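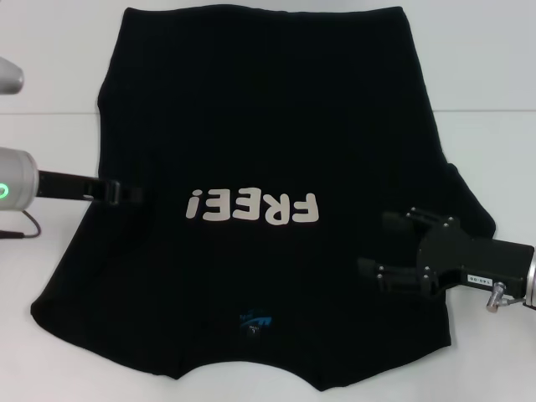 Folding Printed T-Shirts on a Flat Table

A cotton T-shirt with a chest print has two kinds of fabric in it. The plain jersey bends freely and recovers from a crease with light steam. The printed area is stiffer, holds a crease longer and, with thick prints, can crack along a fold line that is made in the same place every week. The method on this page keeps the fold lines off the print where the shirt's cut allows it.

Work surface

Use a smooth, hard table at hip height. A bedspread or carpet grips jersey and drags one layer against the other. The surface should be larger than the shirt with the sleeves extended. Wipe it before starting with dark garments, as a light-colored table will show lint but will also pass crumbs and dust to black cotton. A damp microfiber cloth is enough. Let the table dry fully.

Laying out

1. Put the shirt down with the print facing up and the hem at the far side of the table. The neckline is then next to you, where the most adjustment is needed.

2. Hold the two corners of the hem and pull away from you with light tension. Release.

3. Smooth the body from the center line outward with the flat of the hand. Do not rub across the print.

4. Open the shoulders. Jersey collects in small rolls behind the neckband, and these rolls become hard creases in a stack.

5. Pull each sleeve out sideways by its hem. A sleeve that has turned under the body leaves a thick lump at one side, and the finished fold will not sit level.

6. Check that the side edges are the same distance from the center of the print. Many inexpensive shirts are cut from a tube with no side seams and twist after washing. On a twisted shirt, align to the print and ignore the edges.

Black fabric is harder to lay out than white because folds cast no visible shadow on it. Place a lamp to one side of the table, low, so that the light crosses the cloth. Ceiling light alone tends to hide ridges.

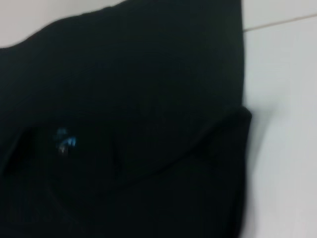

Can a black shirt be folded while it is still slightly damp?
It should be completely dry first. Moisture trapped between layers sets the creases and can leave a musty smell in a closed drawer.

Folding

1. Turn the shirt over so that the print faces the table. Smooth it again.

2. Fold one side toward the center. The fold line runs from the middle of the shoulder to the hem and should pass outside the print.

3. Lay the sleeve back on itself so that it does not cross the new outer edge.

4. Repeat on the other side. The two sides may meet or overlap slightly.

5. Turn up the bottom 5 inches of the hem.

6. Fold the remaining length in half and turn the packet over. The print, or part of it, is now on top.

For a wide single-word print, the side folds may have to cross the first and last letters. In that case roll the edge loosely and do not press it down. Shirts with thick raised lettering are better kept on hangers.

A 13-inch shelf takes one column of packets at the usual adult width. For narrower drawers, make one more fold and file the packets on edge. Filing on edge puts less weight on the prints than stacking does.

Creases and lint

Steam from the inside of the shirt, with the print facing away from the steamer. If using an iron, turn the garment inside out and put a pressing cloth between the iron and the back of the print. Direct contact with a hot plate softens most plastic-based inks, and they will stick to the plate or to the other half of the shirt.

Remove lint before folding. A sticky roller works on the plain fabric. Over the print, use a soft clothes brush, as strong adhesive can lift the edges of small logos and transfers near the neck.

Wash dark shirts inside out in cold water. Use a short, slow spin. Heat from the dryer does more harm to a print than the wash does, so line drying is preferred for shirts that are to be kept for years.

Checking the edges

Go around the outline once before making the first fold. The hem corners and sleeve ends should lie flat with no fabric turned under.

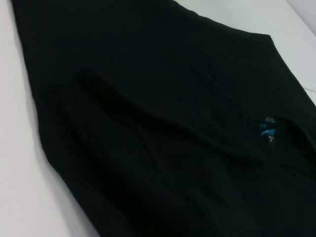
Black knit top on a white table, with one corner of the garment at upper right.

Storage

Dark cotton fades along exposed folds when it is kept on an open shelf in daylight. Use a closed drawer, or turn the packets so that a different edge faces out each month. Shirts put away in December for the season should be refolded once before spring, with the fold lines moved an inch or so. Do not store raised prints face to face in a warm attic. A sheet of plain tissue between them prevents sticking.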